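Lavuvia Teaching Station
Skundstead Equipment Catalog, Demonstration and Teleoperation

The Lavuvia Teaching Station is a bench-height work cell for recording manual tasks performed by an operator through a remotely controlled arm. It is supplied to university laboratories, training centers and product development groups that require repeated demonstrations of the same task under consistent conditions.

The operator may guide the arm by hand or drive it from a leader unit placed beside the bench. Both methods write to the same recording format, and an operator may change from one to the other between demonstrations. Views from the gripper and from the surrounding frame are stored together with the position of each joint.

Sorting work is the most common first exercise. Wrapped candy and plastic buckets are inexpensive and easily replaced, and the crinkled surfaces of the wrappers give new operators useful practice in closing the gripper at the correct height.

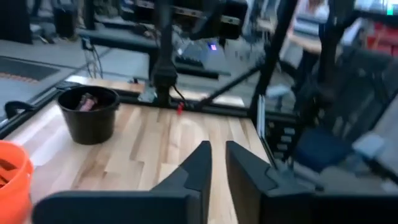
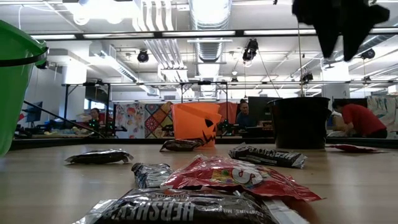 Gripper view and table-level view, sorting exercise with buckets.

Issue 69

Standard equipment

Bench with wood top and black metal frame
Arm with two-finger gripper
Leader unit for remote control
Wrist camera and frame cameras
Wovwood recording software, single-site license

Storage and sessions

The base configuration holds 2000 demonstrations before files must be moved to external storage. A single demonstration may run for up to 300 seconds. Longer tasks should be divided into stages, each with its own start position. Demonstrations marked as failed are kept in a separate folder and may be included or left out at export.

Installation

The bench top measures 1525 mm on its long side. Customers should confirm door and elevator clearances before delivery. Installation and operator instruction are carried out by Blackwood technicians and are normally completed in one working day. Ceiling mounts for additional cameras are quoted separately.

Inquiries regarding configuration should be directed to Esperanza Szabo, Product Applications. Requests for operator training should be directed to Fermín Núñez. The next group training course is scheduled for August.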